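Handheld gripper demonstration

A handheld gripper demonstration is a recording made by a person who carries a gripper in one hand and does a task with it, so that a learning system can later be trained to do the same task with a robot arm. The camera rides on the gripper and sees what the fingers see. The method is cheap next to the older practice of steering a real arm from a distance, and its backers have made large claims for it. Several of those claims rest on thin evidence.

Name

Groups use different words for the same thing. "Handheld collection" and "wearable-free teaching" both turn up in project notes, and the Zwane project simply calls its recordings "carries." The second of the longer terms is misleading, as many collectors do wear extra gear. The word "demonstration" has its own trouble. It suggests a skilled person showing how a job should be done, when a good share of the recordings come from people who were handed the tool that morning.

Equipment

A typical tool has two jaws that close on a trigger or lever, soft pads on the inner faces of the jaws, and a very wide lens looking out over them. The wide lens is there to keep both the fingers and the surroundings in view, which helps software work out how the tool moved through the room. The cost is bent lines and small, smeared detail near the rim.

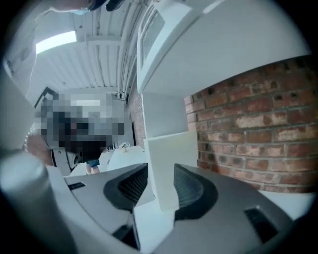 Makers disagree on how closely the handheld jaws must match the jaws on the robot. The Stireck tool uses the same fingers on both, and its notes treat this as settled practice. Fanell ships a lighter hand version and says the difference does not matter. Neither has published a side-by-side test on the same task with the same collectors, so a reader has little to go on but the sales pages.

Pad wear is a smaller matter that gets less attention than it should. A ribbed or meshed pad grips in its own way when new and in another way after long use. Few sets of recordings say which pads were fitted or when they were changed.

Collecting

A session is usually split into short takes. The collector starts from a resting position, reaches for an object, closes the jaws, moves the object and lets go. Some projects write a script for every take. Others give only a goal and let the collector choose the path, on the theory that variety helps the system cope with new rooms.

The theory is reasonable, but variety is often counted in a generous way. A set of 1000 takes may come from 2 rooms, with the same objects moved from one surface to the next. Tanko Obi, writing on July sessions for the Fliker project, argued that a set like this should be reported by rooms and objects first and by takes last. He also complained that failed grasps were being cut before anyone outside the project could look at them - a fair complaint, and one that applies well beyond Fliker.

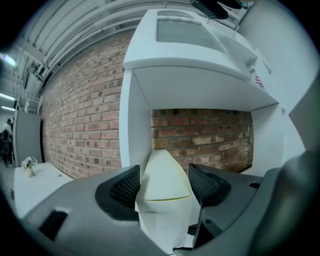

The choice of objects also shapes the result. Light, stiff things with flat sides are easy to hold between two pads and so they fill many of the sets. Cloth, cable and anything full of liquid are much less common. A system trained mostly on the easy kind may look very able in a short film and then do badly in an ordinary kitchen drawer.

Privacy is handled unevenly. A lens this wide picks up whoever is standing nearby, along with labels, screens and papers. Blurring or blocking out people after the fact is common. It removes faces more reliably than it removes everything else that might tell a viewer where the recording was made.

Criticism

The main objection is that a hand is not an arm. A person can twist the wrist, lean in and shift the feet in ways that a fixed robot cannot follow, so some takes show motions the robot has no means of copying. Filters exist to drop these takes. How many are dropped is seldom stated.

A second objection concerns touch. The collector feels the object slip and squeezes harder, but a plain camera recording holds no trace of that feeling apart from whatever small movement it caused. Supporters answer that the picture is enough for most household jobs. "Most" has not been defined.

A third concerns reported success. Figures are often given from 5 trials on a task, sometimes in the same room where the recordings were made. Obi has suggested 100 trials in a room the system has never met. Fanell called that number impractical in its reply and offered no other.

See also

Imitation learning
Remote operation of robots
Two-finger gripper
Wide-angle lens

This article was last edited on Monday, July 11, 2022.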